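Dreller Home Help > Floors & Rugs

Grey floor with white grid lines, or plain?

Delia Chiriac
Posted Wednesday, December 13, 2023

Doing over the back workroom, it's 593 cm long and a pretty dull colour at the moment. I can get the Enora covering in plain grey or in grey with thin white lines in squares. Partner reckons the grid will do our heads in. Anyone lived with one? Main worries are dirt on the white, and whether it looks crooked if the walls aren't square (they're not). Also got cables everywhere so any tips there welcome.

4 replies hidden, 3 shown

gumboot_al
Plain. Less to go wrong.

Skulleo
Depends on the walls. Snap a chalk line down the middle and start from there, never from the wall. Ours was out by a fair bit at the far end but its all behind a cupboard now. For dirt, warm water and a bit of dish soap, test a corner first. Dont use bleach on the grey!!

Sârbu
Go the grid. Had it since February, no regrets. Quick pics from our room:
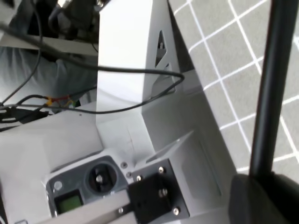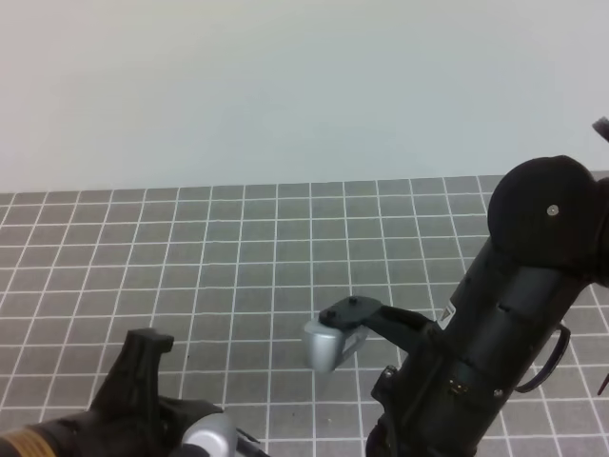 Crooked walls bothered me too but you stop seeing them once there's gear in. Best bit is putting stuff back where it was, bench is 168 cm and I just line the front edge up with a row. The white lines are thin like the ones in my second pic, so there isnt much white to keep clean anyway, I go over it with a damp cloth when I remeber. Cables, I'm no help sorry, look at the long black one looping over everything in the first pic. Velcro ties are in a drawer somewhere. Order an extra box of flooring while the batch is the same, I didn't and the colour was off when I went back.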